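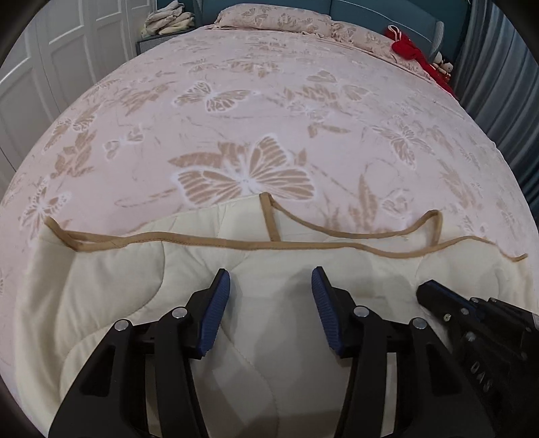 Butterfly-print bedding with a cream quilted comforter.

Nurkow District Health Block: Frequently Asked Questions

What has been approved?
The district council has approved a new health block at Nurkow, to be built beside the existing dispensary. It will have 40 inpatient beds, an outpatient wing and a maternity ward.

Who will be served by the new block?
Residents of Nurkow, Havar and the surrounding villages. Patients from other parts of the district may also be referred there by a medical officer.

When will work begin?
Site clearance is scheduled for April. The dispensary will stay open during construction, although the east gate will be closed to vehicles.

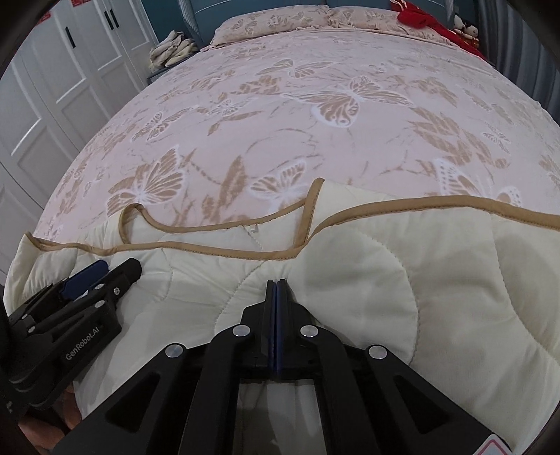 Will any land be acquired from private owners?
No. The block will stand on public land already held by the council. The access road from Havar will be widened by 2 meters, also within the public right of way.

Will local residents be hired?
The council has approved 170 permanent posts. Applications will open once the recruitment notice has been displayed at the Nurkow council office. Applications sent before that notice will not be considered.

How can residents raise an objection or make a suggestion?
Written comments may be handed in at the council office or given to the ward representatives, Banafsheh Daneshvar and Pejman Sharifi. A public hearing will be held at the Havar community hall on Sunday at 10 a.m. Speakers should register at the door - each will be given five minutes.

Who is responsible for the project?
Shahram Jalali, District Works Officer. Questions about staffing should be addressed to Alina Sima at the Health Office.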